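# An Afternoon at the Perkthorpe Mill Open Day

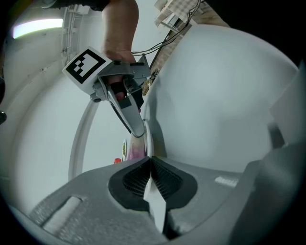
*By Kerubo Mugo | 11 April 2024*

Perkthorpe is a town you reach by missing the turn for somewhere else. I missed it on purpose, having read that the old Bedoya paper mill opens its doors 2 times a year, once in spring and once in October, and that the spring one has better parking. It does. The parking is a field.

Admission was free, but the map cost two dollars, and you want the map. The mill was built in stages by people who were apparently not speaking to each other. I went up a staircase to the rag loft and came down a different one into a closet full of brooms, where a couple from out of state were already studying the fire exit plan.

Our guide was Paula Ilie, who worked on the finishing floor before the mill cut back and has strong feelings about envelopes. She walked us past the beater, a long oval tub that chews cotton into something like oatmeal, and let us put our hands in. It felt like oatmeal too. Then came the big machine, which everyone calls the Mamov after the man who sold it to them. It is 58 feet long and was running at what Paula called "a polite speed." I had to be asked twice to step behind the yellow line.

The drying room was my favorite. It's warm and it smells like a clean shirt, and more than 100 sheets were hanging up there on cords. A small boy asked if he could sleep there. I'd been working up to the same question.

Lunch was in the Plomutgate building across the yard, named for a creek I never found. The chili was good. The cornbread had been made by somebody with a grudge against butter. You can also pull your own sheet of paper at a table by the door, and I did, and it came out thick at one end and see-through at the other. Paula held it up to the window for a while and said it had character.

The gift shop sells notebooks at $49 apiece. I picked one up, put it down, walked all the way out to the field, and went back. So far I've written my name in it, in pencil.

Doors open at ten for the fall date. Bring boots for the field, and eat before you get there if you care about cornbread.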